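Section 2: Planning and budgeting your hand-held gripper station

Welcome to the fun part! Before anything gets unboxed, it pays to sit down with a cup of tea and work out what you're buying and where it will live. Most teams get through this section in a morning, and you'll come out of it with a shopping list you can hand straight to whoever signs for things.

2.1 Before you start

You will need a tape measure, a floor plan (a rough sketch is fine) and the Terine price sheet that came with your quote. If your quote is dated before May, ask Mereana Katene in customer support for the new one, as the strap sets are now listed separately from the grippers.

2.2 Choose your table

1. Measure the clear floor space, including room for the operator to lean in and step back.
2. Pick a table with a plain, pale top. Ours is 1333 mm on the long side, and we love it, but a second-hand one will do the job beautifully if it stands firm.
3. Check that the operator can reach the far half without overbalancing. Get the shortest person on the team to try it, then the tallest.
4. Allow for a second, smaller surface close by for items waiting their turn. It can be a different height or colour.

Note: Hinds tables ship flat and the legs come in a separate carton. Count the delivery as complete only when both have arrived.

2.3 Work out the gripper kit

Each operator wears two hand-held grippers, one left and one right, so budget in pairs. Every gripper needs its marker block, a wrist strap and its own cable. The blocks are sold with the markers already fitted, and we'd strongly suggest you don't print your own to save a few dollars. Fletcher Stubbs tried it in our workshop and spent longer lining up the corners than the blocks would have cost!
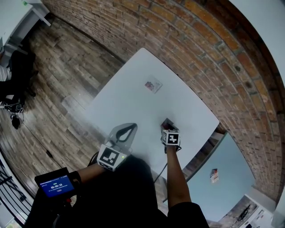 Put a forearm-mounted timer display on the list as well. It's the item people leave off most often, then order in a hurry a fortnight later. One per operator is plenty, and it can go on whichever arm feels comfortable.

5. Write down the number of operators who will work at the same time. Ignore people who share a shift.
6. Multiply by one pair of grippers and one display.
7. Add a spare strap set for every pair. Straps wear out well before anything else.
8. Add cables last, once you know where the power is.

Caution: Keep cables off the walkway wherever you can. If one has to cross the floor, price in a cable cover at this stage.

2.4 Stock your practice items

Small flat packets are a terrific place to start. They're cheap, they're light, and learning to pick up something thin from a smooth table teaches good habits early. Siamak Alipour keeps a tub of 46 for new starters and tops it up from the supermarket.

Note: Enter practice items under consumables on the Brarimen form. If they go under equipment, the form will ask for serial numbers.

2.5 Set the budget

9. Total the table, gripper, display and cable lines.
10. Add freight. Bakell quoted us $1312 for the lot, so get your own figure early.
11. Keep a bit aside for the first month. You'll want a stool, a better lamp or another power board once you've had a go.
12. Send the finished sheet to Hanna Kubiak for a check before you order. She is quick, and she'll spot a missing cable from across the room.

When your order is confirmed, go to Section 3 and mark out the floor.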